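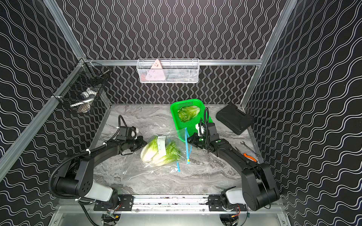 Carrillo Food Preparation Services
Facilities and Stores Support
Ticket 1079
Subject: Bagged lettuce, zipper strips and labels
Raised by: Grethe Vigfúsdóttir, Salad Preparation
Assigned to: Damir Todorova, Stores
Opened: Jul 6, 2024
Priority: Normal
Status: Closed

Description of fault

The section reports that a number of the large zipper bags used for whole romaine lettuce do not remain closed in the cold room. The strip parts at one corner, and the outer leaves near the opening have gone limp by the following morning. The bags concerned were supplied by Inomar in a carton of 1000. The section requests replacement bags or advice on their use.

Entry 1, D. Todorova

Ticket accepted. Please confirm the following:
Whether the fault occurs in empty bags as well as filled ones.
Which end of the strip opens first.
Whether the label is applied before or after the lettuce goes in.
Please also set aside any bag that has failed and do not return it to use.

Entry 2, G. Vigfúsdóttir

Empty bags close properly. The fault has been found only in bags holding a full head. The strip opens at the end where closing finishes. Labels are applied after filling, over the lettuce. Six failed bags have been kept on the shelf beside the label printer.

Entry 3, D. Todorova

The retained bags were examined. Two had a fragment of leaf caught in the track, which was enough to hold the strip apart. Three closed normally once emptied and wiped. The last had a stretched strip and has been discarded.

A further bag was filled in the usual manner with an untrimmed head. The base of the stalks pressed against the opening and the strip parted when the bag was moved. The same bag held when the head was trimmed and placed with the stalks at the closed end.

Entry 4, Bujar Karagiannis, Purchasing

Inomar has been contacted. The supplier does not accept a return of the carton on the evidence so far, but will send a longer bag for trial at no charge. Purchasing has no objection to the present stock being used up. Drellum can offer a comparable size should the trial be unsuccessful.

Entry 5, D. Todorova

The section is asked to adopt the following method until further notice.
1. Trim the base and remove loose outer leaves. Smaller bunches and loose leaves are to go in a basket and not in the same bag as a full head.
2. Place the head in the bag with the stalks away from the opening.
3. Lay the bag flat and press out the air by hand, working towards the strip.
4. Wipe both sides of the track.
5. Close the strip from one end to the other, then go over the final corner a second time.
6. Apply the label to the body of the bag, well clear of the strip.

Entry 6, G. Vigfúsdóttir

The method was followed for 64 bags. One opened in the cold room; a piece of leaf was found in the track. Man-sik Choo asks whether labels may be applied before filling, as they adhere poorly to a damp bag.

Entry 7, D. Todorova

Labels may be applied first, provided that the packing date is completed at the time of filling. Step 6 has been amended on the copy displayed in the section. The trial bags will be handled under a separate ticket. Closed with the agreement of the section.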